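4. Results

4.1 Fit of compostable liners in the kitchen pail

Forty households kept a pail diary, 40 exactly after dropouts. Each got the same Lucero countertop pail and a supply of compostable liners, either Fledura (rolled) or Wavska (flat packed). No instructions beyond what was printed on the pack. We wanted to see what people do when left alone with a pail and a bag.

Mostly they fight with the rim. The Lucero rim is wide and slippery and both liners slide down inside it once the first wet scraps go in. Diaries are full of this. "Slipped again", "bag fell in with the coffee", "gave up, lined it with newspaper". Fixes reported by participants: rubber band, clothespin, knotting the slack at one corner, folding the top over twice. The knot did best by our reading of the diaries but it also went with more tears at the moment of tying off, so the gain is smaller than it looks. Rubber bands were popular at first and then drop out of the diaries. Lost, we assume. Or people got tired of fishing them out.

Fit was judged from the diaries only, not measured. A weakness, see 5.2.

4.2 Storage of liners before use

Not part of the original plan. Added in February after Dardo Ojeda, coding the first diaries, noticed that brittle liners seemed to come from the same few homes. We went back and asked everyone where the liners were kept. Answers: under the sink, in a drawer, on top of the fridge, in the garage, on the windowsill above the pail. Warm and sunny spots went with more complaints of splitting along the seam. Damp spots went with bags sticking to each other, mainly the flat packed ones. Drawers and closed cupboards were unremarkable. Organizers and bins inside a cupboard made no diference we could find, though people who used them ran out of liners less often without noticing.

Figure 1. Plastic organizer, cream-colored, with one narrow packet upright inside.
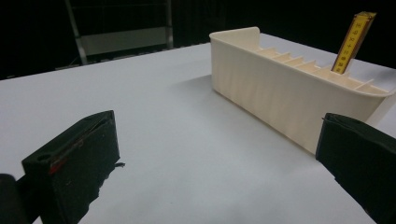

Renato Zapata wrote back on the draft that storage and age are tangled up here: a house that keeps its liners in the garage is probably also a house that buys a lot of them at once, so the bags are older when they get used, and the heat may have little to do with it. Fair. We can't separate the two from diaries. The purchase date was asked for but most people left it blank or guessed. What we can say is that the liners we supplied were all from the same delivery, and the garage homes complained about those as well, earlier than the rest. That points to heat, weakly. A proper test would put matched rolls on a shelf and in a hot room and pull them on a schedule. Not done.

Outer packaging came up more than expected. Several people threw the carton away on day one and kept the liners loose, then could not say which brand they had or which way the bag opened. Carton keepers wrote fewer notes about upside down bags. Wavska prints the opening direction on the carton and nowhere else, Fledura prints it on every bag. Small thing, cheap to fix.

Figure 2. A single printed box, upright, on a white tabletop.

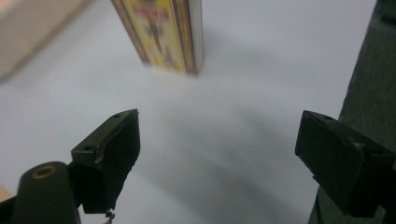

4.3 CHANGE INTERVAL, LEAKS AND SMELL

Diaries asked for three things at each change: how full, any leak, any smell on opening the lid. Weight was optional. Those who weighed reported up to 700 grams at a change, most of it melon rind and coffee grounds. Heavy bags leaked more, no suprise, but the time in the pail mattered as well. A half empty bag left sitting over a long weekend softens at the bottom and goes when lifted.

The simple habit that did best: change every 2 days, full or not. Homes that kept to it had hardly any leaks and few smell notes. Homes that waited for a full bag had both. Cost is the obvious objection and participants made it themselves, many of them in the margin. More bags, half used. Agustina Vergara suggested a smaller liner in the same pail and we tried this in 2 homes late in the study. Both hated it - the rim problem from 4.1 again, only worse.

Paper towel in the bottom of the bag helped. So did draining tea bags first. Baking soda was tried widely and the smell notes don't move with it in either direction.

Fruit flies were reported separately and are left for section 4.4, they track the season far more than the liner.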